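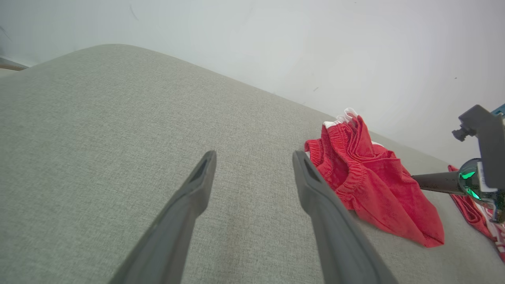 Grau melierter Stoff vor weißer Wand

Lang ist nicht episch
Warum ich dem Minutengeld im Hörbuch misstraue

28. April 2025

Der neue Roman von Mesfin Mekonnen heißt »Jitovcombe« und dauert als Hörbuch 1.079 Minuten. Ich weiß das so genau, weil Skedow es mir in einer Schriftgröße mitteilt, in der früher der Titel stand. Der Titel steht jetzt klein darunter, der Sprecher noch kleiner, und den Autor findet man nach einmal Tippen. Die Dauer ist zum Verkaufsargument geworden, und ich frage mich, seit wann wir Literatur kaufen wie Teppichboden.

Es geht mir nicht um dicke Bücher. Ich habe mit vierzehn Jahren angefangen, Science-Fiction zu lesen, und wer das tut, gewöhnt sich an Ziegelsteine. Eine erfundene Welt braucht Platz. Wenn ein Generationenschiff drei Jahrhunderte unterwegs ist, darf man das den Sätzen ruhig anmerken. Die Frage ist, wer den Platz bestellt hat.

Skedow vergütet nach gehörter Minute. Das klingt erst einmal gerecht, und in den Rundschreiben an die Verlage wird es auch so verkauft: Wer gehört wird, verdient. Nur folgt daraus eben, dass ein Kapitel von vierzig Minuten doppelt so viel einbringt wie eines von zwanzig, auch wenn in beiden dasselbe passiert. Man muss kein Zyniker sein, um zu ahnen, was ein Lektorat unter solchen Bedingungen mit dem Rotstift macht. Es legt ihn weg.

Mekonnens Erstling »Astham« hatte 539 Seiten, und ich würde keine davon hergeben. Na gut, die Sache mit dem Wetterarchiv hätte kürzer sein können. Aber das Buch hatte einen Zug, es ließ Dinge aus und traute einem zu, die Lücke selbst zu füllen. In »Jitovcombe« wird jede Schleuse geöffnet, durchschritten und wieder geschlossen. Figuren fassen einander zusammen, was sie gerade gemeinsam erlebt haben. Beim dritten Mal, dass die Kommandantin ihrem Bruder die Lage auf der Station erklärt, habe ich das Gerät angeschrien, auf der A 45, irgendwo im Sauerland, hinter einem Holztransporter.

Ich kann natürlich nicht beweisen, dass das am Geld liegt. Vielleicht wollte Mekonnen es so. Autoren werden nach dem ersten Erfolg gern ausführlicher, das war schon so, als Hörbücher noch auf Kassette kamen. Und vielleicht ist die Wiederholung beim Hören sogar nützlich, weil man zwischendurch abbiegen oder die Nudeln abgießen muss. Dieses Argument höre ich oft, und ich halte es für das schwächste von allen. Wer für den abgelenkten Hörer schreibt, bekommt ihn auch.

Interessanter finde ich den Einwand, die Hörer wollten es ja so. In den Bewertungen bei Skedow taucht immer wieder derselbe Satz auf, sinngemäß: viel Hörbuch fürs Guthaben. Ein Guthaben kostet gleich viel, ob man eine Novelle nimmt oder eine halbe Woche Raumfahrt. Also nimmt man die Raumfahrt. Das ist vernünftig gedacht und trotzdem ein Jammer, denn die kurze Form war in diesem Genre einmal die eigentliche Werkstatt. Eine gute Idee, zwanzig Seiten, Schluss. Solche Erzählungen gibt es bei Skedow durchaus, aber zu 14 Stück gebündelt, damit die Laufzeit stimmt, und ohne dass man nachsehen könnte, welche davon wo anfängt. »Kapitel 9« steht da. Danke.

Misstrauisch macht mich auch, wie bereitwillig die Kritik mitspielt. »Episch« heißt in Hörbuchrezensionen inzwischen bloß noch lang. Ich habe noch keine gelesen, in der stand, ein Titel hätte mit 100 Minuten weniger gewonnen, obwohl das auf fast jeden zutrifft, den ich seit Dezember gehört habe. Man lobt die Ausdauer des Sprechers. Die ist bewundernswert, sicher. Aber wenn mir am Roman vor allem die Kondition der Stimme auffällt, stimmt mit dem Roman etwas nicht.

Was wäre mir lieber? Eine Vergütung pro Titel, gestaffelt meinetwegen, mit einem anständigen Sockel für alles unter drei Stunden. Skedow wird das nicht machen, solange Hördauer die Zahl ist, mit der man Investoren erfreut. Die Verlage könnten es untereinander regeln, nur haben sie in solchen Dingen noch selten Mut gezeigt.

»Jitovcombe« habe ich übrigens zu Ende gehört, die letzten Stunden auf anderthalbfacher Geschwindigkeit. Der Schluss ist gut. Ob die Minuten dann voll abgerechnet werden oder nur zu zwei Dritteln, wollte mir der Kundendienst nicht sagen.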